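I learned to play board games in a language which was not mine. Maybe this is the reason I still read every rulebook two times, the second time with a pencil. My friends find it very slow. But when somebody asks in the middle of the evening if you may trade before you pay the toll, I am the person who knows the page.

The game I want to write about is Koppel. It is a trading game for up to 5 players, set in a river country with two towns, Niva and Davetti. You buy grain in one town, you sell it in the other, and between them there is a ferry which belongs to whoever paid the most for it in the last round. The rules are only 16 pages. The arguments are longer.

We started our campaign in February, and we play it by the old edition, with the paper money. In the new edition each player starts with 700 coins. In the old one it is 600, and this small difference changes everything in the first hour. With 700 you can buy the ferry at once and still fill a boat. With 600 you must choose, or you must ask another player for a loan, and then you are in his pocket until the harvest.

I asked Saulius Paulauskas for a loan in our first game. He was very friendly. He wrote the conditions on the back of a score sheet, and I signed without my pencil reading, which I regret. In the third round he called the loan back exactly when my grain was in the middle of the river. I had to sell the boat to him at half the price, with the grain in it.

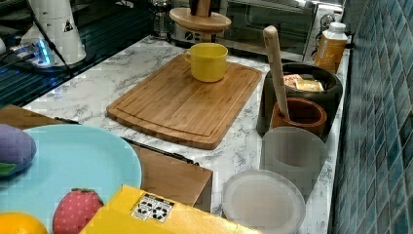
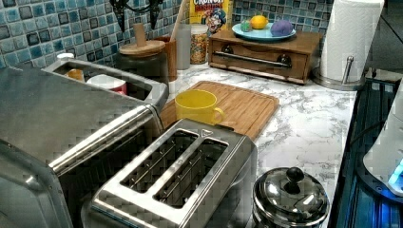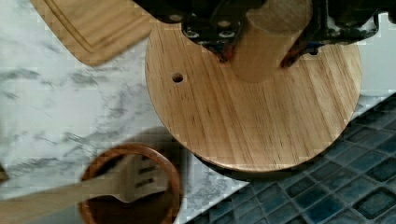
Saulius Paulauskas sees it differently, and he wrote to me that the loan was fair, that I could read the conditions as well as he could, and that I would do the same to him if I had the ferry. He is right in the last point.

Since then I tried another way. I stay in Davetti as long as possible and buy only salt. Salt is cheap and boring, but it does not spoil, and the flood card cannot touch it. Last game I finished second with this plan. I think it could win if two other players fight for the ferry and forget to look at the warehouse.

One rule is still not clear to me. On page 9 it says that a player "may pass the toll" to a neighbor. Does it mean he gives the money, or he gives the duty to pay? We play it as the duty, and it makes the end of the game quite cruel. If you know how the authors meant it, please write to me.

Comments

atuson_player: We always played it as the money. With the duty, the last seat is too weak.

Marsh Hen: Salt works until somebody buys the second warehouse. Then you are stuck with it.

Get new posts by email. You can unsubscribe at any time.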